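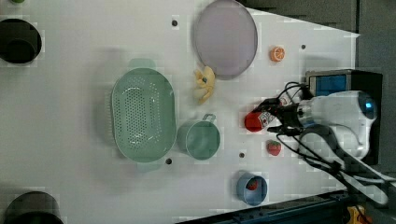 Hevley kitchen swap is back on

30/01/2021

Good news for my fellow cupboard hoarders! The Hevley kitchen swap is back after we had to call off the December one (I was gutted, I'd already boxed up my spare mugs). It runs for 3 hours from 9 in the morning, in the old Tetteh hall on Bastilen Street.
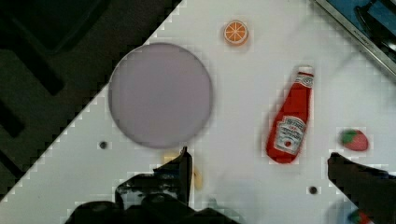 Bring whatever you don't cook with any more, give it a good wash, and take home something you'll use. Knives stay home this time, sorry. Parking's behind the Prellora bakery, and I'll be the one near the door hunting for a decent muffin tin in my favourite colour, green.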